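Wanted: paid testers for the Brivov tabletop arm kit
Flumach Automation, Wultham workshop
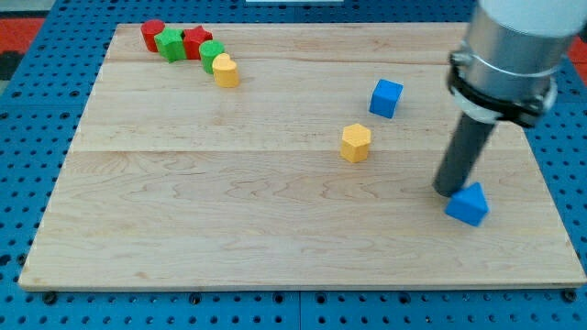

Bulletin No. 49, page 6

Flumach is looking for 31 people to try out the Brivov kit before it goes on sale to schools and small shops. You do not need a background in engineering. We want people who can follow printed instructions, say where the instructions went wrong, and write that down in plain words.

About the kit

Brivov is a set of lessons and software for small robot arms fitted with a straight rod in place of a gripper. The rod cannot pick anything up. It moves things by pushing them across a flat board, and the person using the kit tells it which block to push and where. Commands are typed as ordinary sentences, such as "push the blue triangle to the yellow heart" or "move the green cylinder away from the red star."

The blocks come in four colors and several shapes. The board is wood and sits on a pegboard table. Both are supplied at the workshop, and testers are asked not to bring their own.

The software was written by Flumach. The lesson book was prepared by Lumbantobing, a small publisher of shop manuals, and it is the part we are least sure of. Chapters 2 and 5 have been rewritten since the spring trial and have not been read by anyone outside the two firms.

What testers do

Each tester comes to the workshop for 6 sessions, spread over July. A session lasts two hours. You will work at one station for the whole session, with a staff member in the room.

In the first session you go through the safety sheet, learn the stop button and type your first commands. Sessions two to five follow the lesson book. In the last one you are given a board layout you have not seen before and asked to get the blocks into a set arrangement, using whatever commands you like.

After every session there is a two-page form. We ask what you typed, what you expected the arm to do and what it did. Please fill it in before you leave - forms sent in later have turned out to be much less useful to us.

All typed commands are saved. We are hoping to collect 1000 of them across the group, and they will be used to correct the software and to write the help pages. Your name is not stored with them.

Who can apply

You must be 18 or older and able to read and type in English. You need to be able to sit or stand at a bench for two hours, with a break in the middle. The benches can be raised and lowered, and the workshop entrance has no steps. If you are colorblind, please apply anyway and mention it on the form. Many of the commands depend on color names, and we would like to know how well the shape names work alone.

People who have worked for Flumach or Lumbantobing in the past two years cannot take part. Neither can anyone who tested the earlier version in the spring.

Pay

Testers are paid $49 per session, by check or bank transfer, at the end of the month. Anyone who completes the full set also gets a printed copy of the finished lesson book. If you have to miss a session, let us know the day before and we will try to move you to another slot. Missed sessions are not paid.

Session times

Morning sessions start at 9:30 a.m. and evening sessions at 6 p.m. Tell us which you prefer. There are fewer evening places, and they will go first to people who work during the day.

How to apply

Pick up a form at the front desk of the Wultham workshop, or ask for one by mail. Write a few lines about a time you put something together from instructions - furniture, a bicycle, a sewing pattern, anything will do - and what you would have changed in them. We read this part more closely than the rest.

Applications close at the end of June. We reply to everyone, including those we cannot place.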